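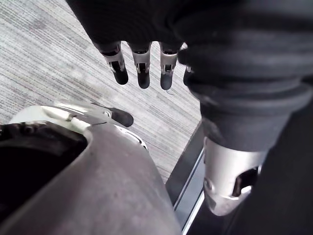 January, a little after six in the morning

Could not sleep past five, so I gave up and went out to the shop in my slippers to look at the enamel pins. They came out! I am putting this down before breakfast because I know how I get, and by noon I'll only remember the two or three that went wrong.

So. The Sterkach order is for a walking club up the valley, 300 lapel pins, a heron standing on one leg with a bit of blue behind it. I had put off the blue for days. The club sent a scrap of an old banner and wanted "that blue, please," and the scrap had faded on one side and not on the other, so which blue? I mixed from the unfaded side and fired a dozen tests, and the seventh was it. I set it on the windowsill next to the scrap and laughed out loud, all by myself. It sits deep in the cell and then, when you tip it, it goes almost green at the edges where the copper shows through. I could look at it all day.

Ran the first full tray last night. Four minutes in the kiln, out, cool, stone them flat, back in for the flash. The flash fire is still my favorite part of the whole job. They go in chalky and scratched, like something you'd find in a gutter, and they come out wet-looking and bright — and I have done this for years and I still bend down too close to the door to watch.

Three have pits in the heron's leg. The leg is too thin, I said so to Nam-gil when he cut the die, and he said a heron's leg is thin, what do you want, and he's right. I'll pack it tighter with the small brush. The pits may just be me not washing the powder well enough. Note to self: wash until the water runs clear and then once more.

Later, after lunch

Nam-gil came by with the new striking die for the Ronness medals and stayed two hours. I had meant to be strict about the time and then he unwrapped it. Oh, it's good. He has cut the oak leaves so that each one overlaps the next by the width of a hair, and the lettering around the rim has proper serifs, tiny ones, which I'd told him not to bother with. He bothered. We struck two in lead to see, then one in bronze, and the bronze took three blows with an anneal between each. The third blow brought up the acorn caps. You can feel the crosshatching with a fingernail.

We argued about the finish, happily. He wants them bright. I want them dipped in liver of sulfur and rubbed back so the dark stays in the leaves, because Ronness is an old school and these go on a ribbon around the neck of a seventeen-year-old, who will put it in a drawer and find it again at forty. It should look like something then. I did one each way and I'm sending both to Nnamdi Edet at the school and letting him choose. (I think he'll choose mine. I polished Nam-gil's just as carefully, I want that on record.)

Die number 328 in the book. I wrote it in with the good pen. Going back through the pages to find the place, I came across number 5, the little anchor for the sailing club, which must be the ugliest thing I ever let out the door. The rope looks like a sausage. I was so proud of it! I have a spare in the tin and I got it out and put it on my apron for the afternoon.

Bought brass from Tse on the way back from the post office. The price is up again, but he had some offcuts of a heavier sheet, and I took all of it without knowing what it's for. Key tags, maybe. Or those bookmarks I keep talking about, with the pierced tops. I drew four of them on the back of the receipt while the kettle boiled, and the one with the fern is worth a try. The blade for it would have to be a 4/0 and I'd break a good few getting around the tips of the fronds, but I would enjoy it very much.

Things to get: saw blades, pumice, clutch backs (the locking kind, the club asked for those, people lose pins on the trail), more of the flat white boxes, flux.

Evening

Kazuhiro Ishida called about the buttons. I had nearly given up on that one. He makes coats, long plain wool ones, and wants a cast button with a bit of weight to it, four to a coat and one spare, and he'd gone quiet since the fall. He has been wearing my samples on his own coat this whole time! He says the shank on the first version wore at the thread and the second version, where I rounded the inside of the loop, hasn't worn at all. That was an hour with a round file and a strip of emery, and he noticed. He wants 416 of them. I said yes before I had worked out where they'd fit on the calendar.

I'll need a second rubber mold and probably a third, and I should ask Chun-yin whether she can pour two mornings a week again. She has a steadier wrist than I do and never hurries the crucible. Skirkari might lend the big tumbler for the deburring if I ask before their trophy season starts. Must write to them tomorrow, first thing, before the kiln goes on.

My thumb is black to the second joint and there's pumice in the butter somehow. Second tray of herons is washed, packed and drying on top of the kiln. I did the legs first this time, all of them, with the small brush and the lamp pulled right down, and then the blue. They look dusty and dull and like nothing much, and I can't wait for morning.

Set the alarm for six. Tien-fu says he'll believe it when he hears it.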